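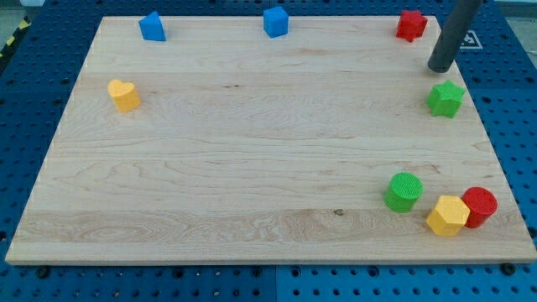 Plastic shape blocks in blue, red, yellow and green around a maple board.

News > Press releases > Design and research

Design studio Prultura asks who gains when work gets "flexible"

Prultura, the design research studio based in Helletham, has published Half a Desk, a two-year study of what flexible working has meant for people who were never asked whether they wanted it. The report is free to read from today. It goes with a small exhibition at the Szilágyi Rooms in Bundarley, which runs until the end of December.

The studio began with a simple doubt. Much of the design writing on the future of work takes it for granted that people will soon have more free time, and that they will spend it on things they care about. Prultura went looking for that free time and had trouble finding it.

Over the course of the project, 200 people in Bundarley and Helletham kept work diaries. They included school cooks, payroll clerks, care workers, van drivers and a few people who design software for a living. Between them they handed in some 4,000 entries. Many recorded shifts that moved at short notice, messages answered at the bus stop, and hours at the kitchen table that never appeared on a timesheet. Some people did like the new arrangements, and the report says so. They tended to be the ones who could turn a task down.

"We have sat through a lot of talks about how machines will set us free to be creative," the studio said in a statement. "We would like to see the rota. If an hour is saved, somebody decides where it goes, and in the diaries we read it mostly went back to the employer."

Half a Desk makes no forecast for the year ahead or the decade after it. Prultura is wary of forecasts, its own included. An earlier project from the studio suggested that shared neighbourhood offices would be common in towns the size of Helletham by now. The one that opened there has closed, and a chapter of the new report goes over what the studio got wrong – chiefly the rent.

The exhibition shows pages from the diaries, copied with permission and with names removed, next to slogans taken from recruitment adverts. Visitors can fill in a diary page of their own. There is also a contract, written in plain words, which gives the worker the same notice of a changed shift that the employer would expect of a worker taking leave. Prultura offered it to several local firms to try. None has yet signed, and the studio does not claim that any will.

The studio admits that its sample is small and comes from two neighbouring towns, and that people who agree to keep a diary may be more fed up than most. It asks that the findings be quoted with that in mind.

A print run of 1,000 copies will go to libraries, union branches and design courses on request. Entry to the Szilágyi Rooms is free, and the last visitors are let in at 4.30pm.

Notes to editors

Prultura is an independent studio working on design and everyday life. It took no money from employers or software companies for this project. Page samples and the full text of the contract are available from the Prultura press desk in Helletham.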